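Towing and Load Carrying > Technical > Nose weight on a twin axle, two gauges disagree

gantry_lane
Posted 07:40

Trailer is a Jatoi twin axle flatbed, leaf sprung, bought used in September. Tow vehicle is a four-wheel-drive pick-up with a standard towball bolted to the factory bar. I run between Grutville and Cinevcombe with a compact tractor on the bed and I can't get a consistent nose weight.

Spring-type gauge under the coupling reads well under the towball limit. Bathroom scales with a length of timber cut to ball height read well over. Same load, same position, same piece of concrete. The tractor is strapped at four points and had not moved between readings.

Which one do I believe?

sprung_mass
Posted 08:15

Neither yet. At what height was the coupling for each reading?

On a twin axle with leaf springs and no load-sharing rocker between the axles, the nose weight changes quickly with coupling height. Lift the nose and you take load off the front axle and put it on the rear one. The whole trailer is resisting you. A spring gauge compresses as it takes load, so the coupling ends up lower than it started, and a reading taken low isn't comparable with one taken on a rigid timber.

gantry_lane
Posted 08:32

Timber was cut to the height of the ball with the truck empty. Gauge was whatever height it settled at. I didn't measure it.

hitchpin_b
Posted 09:05

There's your difference then. Ball height with the truck empty is wrong as well. Once the trailer is on, the rear of the truck drops, and with tools in the back it drops further. Measure from the ground to the centre of the ball with everything coupled and loaded as you travel, on level ground. Write it down. Then uncouple, set the trailer to that height and weigh it there.
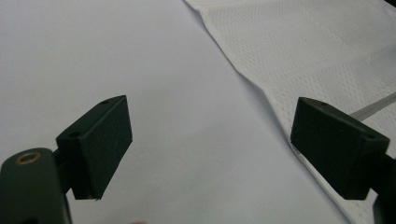

Does it matter whether the jockey wheel is touching the ground while you take the reading?

It must be fully clear, otherwise part of the load goes down through the wheel and the figure comes out low. Wind it up slowly with the scales already in place and the trailer wheels chocked.

sprung_mass
Posted 09:20

Agreed on the jockey wheel. I would add that the handbrake should be off when the reading is taken, chocks only. With the brake on, the trailer wheels can't roll as the nose settles, the suspension binds slightly and you get a different answer each time.

oldbeam
Posted 10:10

I think this is being overcomplicated. I have towed twin axles for 30 years and set the load by looking at the drawbar. If the trailer sits level and the truck isn't squatting, it's fine. Too little on the nose and it will tell you by snaking. A bit too much does no harm on a proper truck.

sprung_mass
Posted 10:28

It does harm if it exceeds the rating of the bar or the coupling head. The limit is the lowest of three figures: the vehicle maker's, the towbar plate and the coupling head. A heavy truck doesn't raise the rating of a bracket bolted to it.

"Sits level" is also not a measurement of nose weight. A trailer can sit level with almost nothing on the ball if the drop plate happens to suit.

oldbeam
Posted 10:41

I didn't say ignore the plate. I said most people with a gauge are reading noise and then moving a tractor back and forth all morning on the strength of it. The original post rather proves that.

hitchpin_b
Posted 11:02

Partly fair. Cheap gauges are poor. I had a Dindus one that read 10 kg light across its whole range when I checked it against a known weight. It was consistent though, so I wrote the correction on the barrel in marker and still use it. A gauge that is wrong by a fixed amount is usable. One that sticks is scrap.

axle_spacing
Posted 11:50

What are the actual weights? Nobody has asked.

gantry_lane
Posted 12:06

Tractor with the front loader fitted is 1,265 kg on the weighbridge ticket, fuel tank full. Bucket was on but empty. I carry a flail separately and it wasn't on the trailer for these readings.

axle_spacing
Posted 12:24

Then the position of the tractor matters a great deal. Moving 1,000 kg forward by the width of your hand has a visible effect at the coupling. Take the shift, multiply by the load, divide by the distance from the coupling to the midpoint between the axles. That gives you the change at the ball. It ignores the suspension effect but it is near enough to tell you which way to move and how far.

Also check which way round you load it. Loader end forward puts most of the mass over the drawbar on a short bed. Reversing it on usually brings the figure down, at the cost of a longer overhang at the back if the bucket sticks out.

oldbeam
Posted 12:40

Reversing a loader tractor up ramps puts the light end uphill. Be careful recommending that. I would rather drive it on forwards and stop short.

axle_spacing
Posted 12:53

The light end is the rear only if there is no counterweight. With a weight box on the linkage I'd reverse it. Without one, I agree with you, drive on forwards and stop earlier.

gantry_lane
Posted 17:35

Re-measured at lunch. Loaded ball height is lower than my timber by more than I expected. Cut a new piece, brake off, chocks in, jockey wheel clear. Scales now read just over the limit on the towbar plate. The gauge, packed up to finish at the same height, agrees with the scales to within one division.

No weight box, so it will be forwards and further back on the bed. I'll paint a line on the deck once it's right.

sprung_mass
Posted 17:52

Check tyre pressures before you paint the line. A soft pair on the front axle will move the figure again.

hitchpin_b
Posted 18:10

And do it again with the flail if you ever carry both. Separate line, different colour.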